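Home | Notebook | Bench diary | Stores | People

Filed under: bins and trays, Mapplebeck workshop

Sunday, just after two, kettle on

I came in meaning to do an hour on the bin and be home for a late lunch, and of course it is now well past that and I am only just writing it up. The heating was off, so I kept my coat on for the first part, and Glenys had left me the good lamp and a packet of ginger biscuits (thank you, Glenys, most are still there).

First job was the bin itself. We have been arguing for weeks over whether the sloping sides are worth the trouble, compared with the straight-sided Treleo trays we had before. I gave the inside a proper wipe with the blue cloths and a drop of washing-up liquid and went over it with a dry one. The floor has picked up plenty of scuffs and I don't think any amount of rubbing is going to shift those. Birdie would like to line it with felt. I am still against felt, as it holds grit and then the grit does the scratching for you, but I did promise to try an offcut of the thin rubber from Dondis, so that is on the list for next time.

The table wants looking at too. A bin this size is heavy even with next to nothing in it, and I slid a folded cloth under one corner before I moved it, having marked the wood last time and been told about it by Chelsea, quite rightly. Two people for lifting from now on, please, me included.

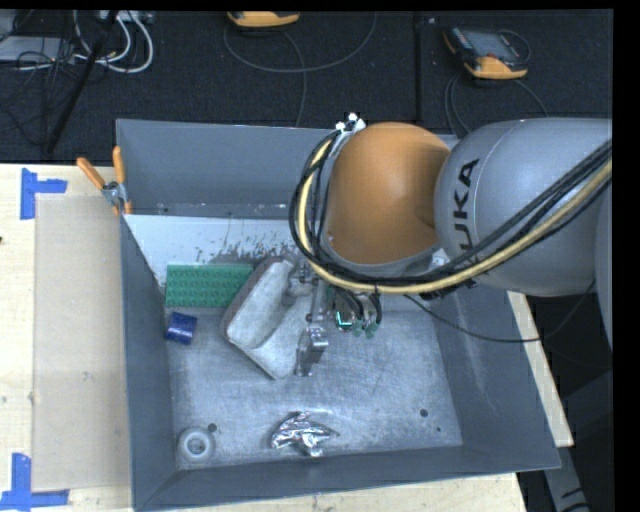
Grey bin on the table, one block in, lying at an angle on the bare metal.

The big pale block sits at an angle with a green sheet, a small dark blue cylinder and some crumpled foil also on the floor. It takes up more room than I allow for in my head whenever I sketch these layouts, and the long groove is handy, as you can tell at a glance which way round it has ended up. The rounded corners are kind to the bin as well. Madalena thinks we should draw the resting positions on paper and pin them up over the sink, and I rather like that, so if anybody has a roll of lining paper going spare at home, bring it in.

Things I wrote on the back of my hand and had better put here before I wash up:

- Label for the bin has come off again. Old one said 159, so make the new one match and use the Beron tape, which seems to last longer.
- Stores book still has the spare bin down under 2395 and I can't find it on any shelf. Ewurabena, did it go back to Mapplebeck stores with the tall trolley?
- We are down to about 7 blue cloths. Glenys is ordering.
- Rubber offcut: cut it a bit oversize and trim it in place, the slopes will make a fool of any measurement I take beforehand.

I had a go at a paper template for that last one, using the back of an old calendar, and got as far as the flat end wall before the paper tore. Brown paper next time, or two sheets taped together. What I have of it is rolled up behind the door with an elastic band round it. Please don't put it in the recycling.

Lamp back on Glenys's shelf, cloths hung over the radiator.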